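Coloured cubes and a white cloth: our tabletop set

I look after the loan cupboard, so this page is my attempt to write down what you get when you book the tabletop set, because I keep typing the same email. It's the one with the coloured cubes and the white cloth, listed on the booking sheet as Lindalden Small. If you want the big one with the trays and the sorting boards, that's Lindalden Large and it has a page of its own (Yaa Acheampong keeps that one up to date, and hers is a lot neater than mine).

The set is very plain. I like it for that! You get a clean-looking surface, a bit of strong colour on top of it, and not much else to catch the eye. People borrow it for stacking, for pick and place, for teaching first years about edges and shadows, and once for a birthday, which I did say yes to.

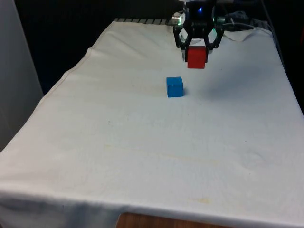 Gomstead Workshop / Shared Equipment / Tabletop and Small Objects

The cubes

Red and blue are the two everybody asks for. The red is a proper pillar-box sort of red and the blue leans towards cyan, so even people who struggle with our rather moody lighting can tell them apart at a glance. They're small enough to pick up between finger and thumb and they sit flat, so a stack stays a stack unless somebody leans on the table.

There are other colours in the tin. The green has faded more than I'd like and the yellow disappears a bit under the warm lamps, so if your work depends on colour I'd stick with the first two. The full tin holds 40, and please send back 40. I had a very long afternoon last November on my knees looking for the last one, which came home in somebody's coat pocket.

A few of them have little marks by now. I've stopped trying to get these off. A damp cloth and a drop of washing-up liquid is as far as I'd go, and please don't use the solvent spray on the shelf above the sink. Povilas Tamošiūnaitė tried it on an old orange one and the corner went tacky and stayed tacky for a week.

If you're buying your own, ours came from Hellwig, who sell them loose or by the tin. The Sikora ones are cheaper and perfectly good for stacking, but the faces have more shine to them and you get a bright patch wherever the light lands. That might be fine for you. It drove me up the wall.

The cloth

White, hemmed, big enough to go over the front of the table and hang down. I put it on every time, partly to save the tabletop and partly for the quiet: a cube dropped on bare table makes a horrible clack and you hear it in the office next door.

It is not a beautiful cloth. It has specks and faint yellowy marks that have been through the wash more times than I can tell you and plainly intend to stay. It also creases if you so much as look at it. I used to iron it before every booking and I've given up, the folds are back by lunchtime and small ones make no difference to a cube sitting on top. Big ones do, though. If there's a ridge under your cube it'll rock, so smooth the middle out with the flat of your hand and push the slack off towards the sides or over the front.

Some people fold the spare bit up at the back corner, some let it dangle. I'm a folder myself, I catch my knees on it otherwise. If you need it spotless there's a newer one in the drawer marked Best, and you have to ask me for that, and I'll ask you what you're having for lunch.

Wash at 40 with the other whites, no softener (it makes the cloth slippery and then the whole thing creeps across the table while you work).
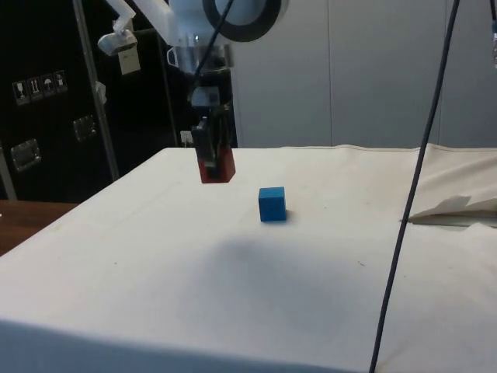
Blue cube on the white cloth, Gomstead.

Light and shadow

I get more questions on this than on anything else. The light in the room comes mostly from overhead, so the top of a cube is brighter than its sides and you get a soft grey shadow on the cloth. Lovely if you're drawing it or teaching it. If you need less shadow, there are two clip-on lamps in the cupboard, and bouncing one off the pale wall works far better than pointing it at the table. I was sceptical and I've come round completely.

Running just one cube is a good way to start. Get the surface smooth and your light how you want it with the blue one by itself, then bring the red one in. I've watched so many people tip out the whole tin first thing and spend the morning moving cubes out of the way of other cubes.

Moving it about

The tin and the cloth fit in an ordinary tote bag, and the lamps go in a second one. If you're taking the set out of the building, ask me about borrowing a hard case as well, because the tin lid is only a push fit and pops off when it's knocked. Ours has popped off on a bus. I don't want to talk about the bus.

Booking

You can have the set for up to 7 days at a time, longer if the sheet is empty after you. It's free for anybody in the workshop. For outside groups there's a deposit of 200, which you get back when the tin comes home full. Replacing everything, lamps included, would cost us 800, so do tell me if something gets broken, I'm much nicer about it on the day than three weeks later.

When you're finished, shake the cloth outside (not over the sink, please), fold it hem to hem and put it on top of the tin. If it's picked up a new mark, stick a bit of tape next to the spot so I can have a go at it before it sets. Lamps go back with their leads wrapped loosely, no tight little knots.

Still to come: a second blue cube that matches the first, which I've ordered twice, and a longer cloth for the wide table. Yaa says she has one at home and I keep forgetting to remind her.

Page last changed 09/09/2025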